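Speaker notes: Keys, Who's Got Yours?
Stevwood Library meeting room, September 8, 2019

Opening (don't rush it, people are still getting coffee)

Hi everyone, thanks for coming in. I'm a locksmith, I've been working out of the shop at Stevwood for most of my adult life, and I'm not going to sell you a lock tonight. I didn't even bring a price list. What I want to do is talk about keys, which is the part of the job I end up arguing about at barbecues.

Ask for hands: who's moved house in the last few years? Keep your hand up if you changed the locks when you moved in. (Wait. Most of the hands will go down. Let them look around the room at each other, it's more fun than me telling them.)

Right. So the people with their hands down, there's a decent chance your front door opens for the previous owner, the previous owner's cleaner, the tradie who did their bathroom and whichever cousin fed the cat in April. Most of those folks are lovely and have forgotten they've even got the thing. It's sitting in a drawer with the dead batteries. But you don't know which drawer, and neither do they.

Rekeying, and why it's cheaper than you reckon

Hold up the cut-away cylinder here and pass it round. Tell them to watch the little springs, I lost one under the radiator last time and spent half of question time on my knees.

When people say "change the locks" they picture a bloke with a drill and a stack of new hardware. Usually you don't need any of that. If the lock's in decent nick, I take the cylinder out, swap the pins for a different set, cut you new keys and put it back. Same lock, same handle, same colour, and the old keys go in the turn-nothing pile. It's mostly labour and it's mostly quick.

You can also ask for your doors to be keyed alike while that's happening. Front, back, side door to the garage, all on the one key. The locks need to take the same style of key for that to work, so have a look at what you've got before you ring. If one key slides into the other lock and just won't turn, that's a good sign. If it won't go in at all, you may be up for one new cylinder.

When I'd replace the whole thing: the key has to be jiggled, the bolt doesn't throw all the way, the screws are stripped, or somebody's already had a go at it with a screwdriver. Also if it's one of those old rim locks with about as much metal in it as a biscuit tin.

Little story if they look sleepy: the rental on Maeng Street. I rekeyed a unit there for a new tenant, lovely job, five minutes' chat on the step, and on the way out I noticed the laundry door had a second lock I hadn't been told about. It was on the old key. So the whole exercise would have been for nothing. Walk around your own place and count up every door before you call anybody. Balcony doors too. The gate if it's got a lock.

The key you keep outside

I need to be a bit of a nag about this one. Under the mat, under the pot, on the ledge over the door, inside the fake rock. We all know the spots, and so does anybody who's ever watched television.

If you've got a neighbour you trust, give it to the neighbour. Don't put your address on the tag. Put a silly word on it, something only the two of you would know. If you haven't got a neighbour like that, a proper key safe is a good thing, and by proper I mean one fixed to brick with the bolts that come in the box, out of sight of the footpath. The Jinunik one I've got on the table tonight is the one on my mum's place. Push buttons, rubber cover, and she can work it with gloves on. (Let them try it. The code is the one on the sticky note underneath. Take the sticky note off before you pass it round, for heaven's sake.)

Two things with key safes. Change the code when the reason for the code changes, so if you've had a house sitter or a carer finish up, new code that day. And don't use your street number. I open more of these by guessing than I'd like to admit, and I've had people standing next to me going pink while I do it.

Spare in the car is fine until the car's the thing that gets pinched, with your registration papers in the glovebox and your house key in the console. Take the papers or take the key. Better to take both.

Getting locked out

Everybody's favourite. I'll keep it practical.

First thing, walk all the way round the house. I've driven across town, charged the call-out, and had the customer's teenager open the back door from the inside in his socks. Try every door. Try them properly, lean on them.

Second, if you rent, ring the agent or the landlord before you ring me. They may have a spare in the office, and they might be cross if the lock gets drilled without anyone asking.

Third, when you do ring a locksmith, ask for the whole price. Say, what's the call-out, what's the labour, and what happens if it has to be drilled? A good operator will give you a range over the phone and tell you what would push it up. If the answer is a very small number and a lot of mumbling about "plus parts", hang up and try somebody else. I had a woman come to me after one of those, quoted 100 dollars on the phone and billed 1,130 at the door, for a latch I'd have slipped with a bit of plastic. She paid it because it was dark and she had two kids in their pyjamas. I still get worked up about it.

(Pause, drink of water. You always speed up after that story.)

Save a number in your phone now, tonight, while you're warm and dry and the door's open. It doesn't have to be mine!

And expect to be asked for ID. If I let you in and you can't show me you live there, I've got a problem, and I'll want to see something with the address on it once we're inside. People get huffy. I'd be more worried about a locksmith who didn't ask. 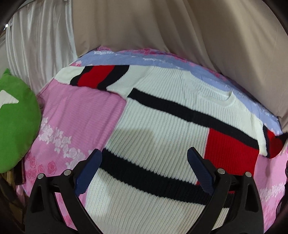 Smart locks, because somebody always asks

I've come round on these, a bit. I used to be very grumpy about them. We've got a Grosum keypad on the shop's back door now and I haven't carried that key since we put it in.

What I like: you can give the dog walker a code and take it away again. You get a record of which code was used and when. No more cutting keys for every person who comes through.

What I don't like: batteries. They all warn you and everybody ignores the warning. Pick a day you'll remember, change the batteries on it, done. And please, please keep one with a physical key as backup, and keep that key somewhere that isn't inside the house.

Check your door before you buy, too. These motors are not strong. If you have to lift the handle or give the door a shove with your hip for the bolt to go home, the motor won't manage it, and you'll be back at the shop saying it's faulty. Nine times in ten it wants the strike plate moved a smidge. That's a file and a screwdriver on a quiet afternoon.

Renters, ask first, in writing. Some of them fit over the inside half of your existing deadbolt and come off again when you leave, so there's often a way to do it that keeps everyone happy.

Looking after what you've got

Quick bit, hand out the little tubes of graphite if there are enough left in the van.

Dry lubricant in the keyway once or twice a year. Not cooking oil. I have seen cooking oil. It goes gummy and collects every bit of fluff from your pocket.

Don't keep cutting copies of copies. Each one drifts a little further from the original until you've got a key that works if you hold your tongue right. Bring in the oldest, best one you've got.

If a key bends, stop using it. Once it snaps off in the cylinder it's my problem, and then it's on your bill.

Questions

Leave a good long stretch for this. Likely ones: patio sliders, window locks (keys near the window but out of arm's reach from outside, and everyone in the house knows where), and whether I can teach them to pick a lock. I can't, not in a library.

Remember to get the cut-away cylinder back, and the Jinunik. Stack the chairs and drop the room key in the slot on the way out.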